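Gornville Evening School
Used Computer Hardware, Session 6
Handout: What the lid of a processor tells you, and what it doesn't

Read this before class. The exercise at the end is due at the start of Session 7.

1. Where we left off

Last time we went through memory modules and their labels. Several of you asked whether the markings on a processor can be trusted in the same way. My short answer is that I trust them less than the sellers do and more than the forums do. The longer answer takes up the rest of this handout.

A secondhand server processor usually reaches you with three sources of information: the listing, the marking on the lid, and whatever the machine reports once the part is installed. These are often treated as if they confirmed each other. They may not. A seller who copies the model number off the lid into the listing has given you one source twice, and I would like you to get into the habit of asking where each piece of information came from.

2. The parts we care about today

Substrate. The flat board the processor is built on, often green. It is a circuit board in its own right and it can be cracked, chipped at the corners or scratched through on the contact side.

Heat spreader. The metal lid on top. Its job is to carry heat from the silicon to the cooler. It also happens to be where the maker puts the text, which is convenient for buyers and for anyone who wants to mislead them.

Contacts. On the underside. In the kinds of package we are using in this course these are flat pads, and the pins are in the socket on the board. Expect the bent pins to be on the motherboard. When a listing for such a processor boasts "no bent pins," the seller either hasn't looked or doesn't know what they are selling.

Silicon. Under the lid, where you can't inspect it. Everything we do in this session is an inference about a thing we don't get to see.

3. Reading the text

The larger lines give you the maker and the product family, normally followed by a model number. Below that come smaller lines with further codes. Look these up in the maker's own published material. Do not rely on a seller's chart, and please don't rely on a chart I drew on the board two years ago, which somebody is still passing around.

What the text can support: that a lid with this marking was at some point put on a processor. If the marking is crisp and level, and matches reference photos of the same model in letter shape and spacing, I'd call that mild evidence in its favor.

What it can't support: that the part works. Nor does it tell you how many hours it ran or how hot. "Lightly used" in a listing is a phrase with no measurement behind it. "Pulled from working system" is a little better, provided the seller will say what the system was.

Lids can be sanded and re-marked. How common this is I don't know, and I distrust anyone who gives a percentage. I have read confident figures on both sides and never found one with a method attached.

4. A case for discussion: the Zusance lot

Trịnh, who took this course last year and has agreed to let me use the example, bid on a mixed lot of server parts from a reseller called Zusance. The listing asked $1,625 for 60 processors, described as "tested, grade A." A second reseller, Trorley, wanted $585 for a smaller lot with no claim of testing at all.

Most of the class preferred Zusance. I asked what "tested" meant, and what distinguished grade A from grade B, and found no definition on the page. Trịnh wrote to ask. The reply said that all parts were "visually tested." Think about that for a moment. It means they looked at them.

Trorley's listing claimed nothing but carried a close photo of every lid and every underside. I would still not call it a safe purchase. It was a purchase where you knew what you didn't know, and the price was easier to argue about.

5. Photos as evidence

Stock photos are worthless for our purposes. A photo of the item itself is worth something, and how much depends on focus, light and angle. Before you write to a seller, decide which line of text you need and whether the picture gives it to you.

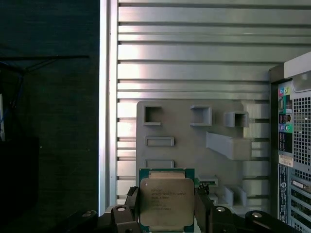

My complaint about most buyers' checks is that they stop at the first word they recognize. A well-known name settles them and they skip the rest. With this Xeon, the top line seems to read "INTEL" and the family name is on the line after it, and at that point plenty of people would be reaching for a wallet. The lower lines are too small and blurred to read in full, so this view gets you the family and leaves the batch codes unchecked. You can say that the lid has a matte gray finish, but finish alone won't settle whether a lid has been reworked, whatever the forum posts tell you. Nor does a front view say anything about the contacts. I'd want a sharper close-up of the small text and a straight shot of the underside before discussing money.

6. Handling in the lab

Hold processors by the edges. Fingers off the contacts, please, and off the lid too if you are about to apply paste. Wear the wrist strap. I know some of you think the strap is theater, and I can't show you a part that died for lack of one, but static damage doesn't always show itself on the day and the strap costs you nothing.

Clean old paste off the lid before you try to read it. Isopropyl alcohol and a lint-free cloth will do. Don't scrape.

7. Exercise for Session 7

Find a current listing for a used server processor. Copy out every claim the seller makes. Next to each one, write what evidence is offered and whether you could check it from the photos alone. Then write the message you would send the seller. Keep it under a page.

"Seller has good feedback" will not be accepted as evidence of anything about the part.

Questions to me before class, or catch me at the break.

Stavros Stojanovska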